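Review: the Wolari two-arm bench package, bought on a small budget

We do artificial flower displays for shops and hotels, and for years I've wanted something to take over the dull part, the picking up and laying out of stems. In August we finally signed for a pair of Wolari arms through Bredia, who supply most of our other kit. I've put off writing this up because I wanted the bills in first (and what a pile of bills!).

The arms themselves were fairly priced, I thought. It was everything round them that got me. Grippers were extra, the cameras were extra, and the stands and cabling came to £1135, which I hadn't put in my spreadsheet at all. Agathe Gilbert in our office had warned me to leave a gap for sundries and I left a very small one.
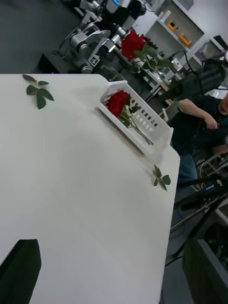

Should you buy both arms at once or start with one? Start with one if you've never run anything like this, and put the rest of the money into training days and spare gripper fingers.

We bought two together, and I'd do it again, but only because Eetu Laaksonen had used this sort of thing in his last job and could get us going. Without him we'd have been paying Bredia's day rate for weeks.

We use this website's cookies to remember your settings and to see which reviews are read. Accept all | Manage choices

Right, stems. Roses are a good thing to learn on, firm and easy to hold, and you can buy a box of cheap ones for practice without crying over them. Hydrangeas are fussier, with that big head on a thin stem, and I'd budget for a few casualties.
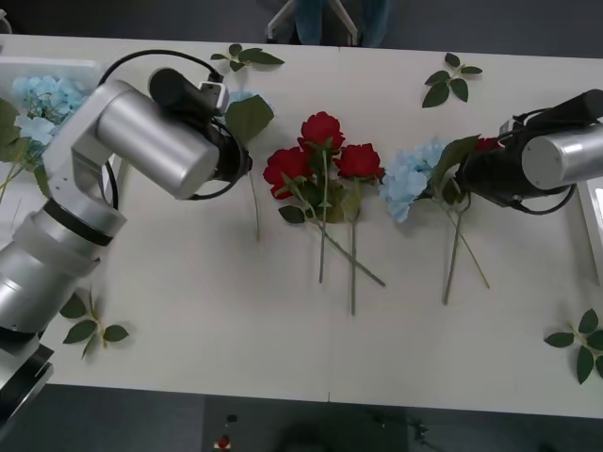 Loose leaves are the other thing I'd test before paying for anything. Ask for a demo with your own stock, leaves and all, and don't settle for the supplier's blocks and cups. Ours came after almost 5 weeks of asking, and it told me more than the brochure did.

Running costs are kinder than I feared. Spare finger pads are £292 a set, and I've put two sets a year in the plan. Would I buy again? I would, with a bigger sundries line and a wider table.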